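Search this site Enter keyword Go

Halima Mohammed has kept the moisture records for the Drusimine textile store for ten years. Her subject is wool, and her main complaint is damp.

"People look for moths first," she says. "I look at the hygrometer. Wool takes up water from the air long before it feels wet to the hand."

The store holds 2332 catalogued pieces, of which 399 are knitted. Each is weighed in July – the same balance, the same shelf order – and the figure is set against the previous reading. A change of more than 500 milligrams is logged and the piece is moved to the drying room at Broria.

She is doubtful about sealed bags. "A bag keeps damp out and it keeps damp in. The air inside should be measured before it is closed."

A fuzzy lavender sock, first picture; a light-blue sachet and an open cardboard box, second. 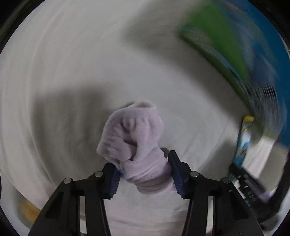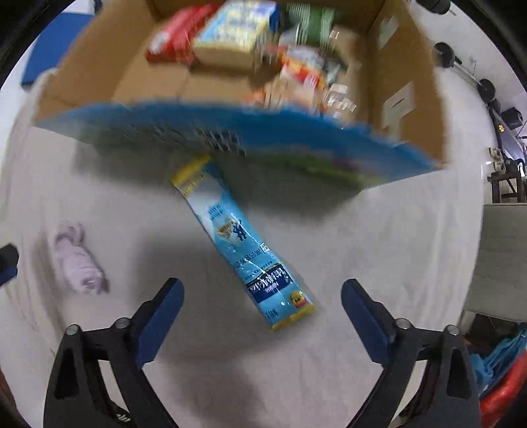 Coltar, July

The next set of readings will be taken at Dunne.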